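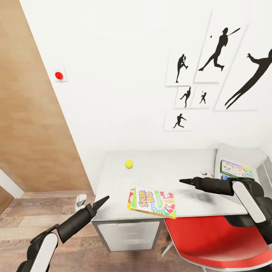 Two arms and a Skip-Bo box in the simulated room, one of the practice rooms at Trovness. Rendered view.

Jul 24, 2024

I have wanted to get inside the Trovness lab ever since they started running open days, and this time I finally got a place on the list. The tour lasted 90 minutes and I would happily have stayed all afternoon!

My question going in was a simple one. Can a machine tidy up a desk yet? We started with the software side, in a dim room with a big screen, where the team rehearses chores in simulation before any real motor turns. The room on the screen was charming (baseball silhouettes all over the wall, a shiny red chair, a tennis ball left on the desk) and somebody has clearly had fun furnishing it. The chore was to pick up the card game and put it away with the other games at the back.

You would do it without thinking. For a pair of arms, a flat box lying at an angle near the edge is a proper puzzle. Squeeze it across the wide side and the grippers may not open far enough. Push it and it could go over the front. The software, called Mutach, gets 350 tries at each layout, and then the layout is changed and it starts again. We watched 5 of them. Two ended with the box on the floor, two with the box pushed up against the wall, and one was so neat that the whole group clapped.

After that we walked down the hall to the workshop, where Nullitard, a small firm that makes shelving parts, is trying the same software on sorting brackets into bins. It was slower than a person, by a lot, but it kept going while we ate our sandwiches, and the mistakes were mostly brackets facing the wrong way. I thought that was terrific.

So, chores? Brackets, nearly. Desks, some of the time. Laundry got a big laugh from our guide, who said to ask again in December.

Getting there: take bus 37 to Ranasinghe Street and use the side entrance, as the front one is for deliveries. Entry is free but you do have to book. Wear something warm for the workshop, and save your questions for the screen room, where you can hear the answers.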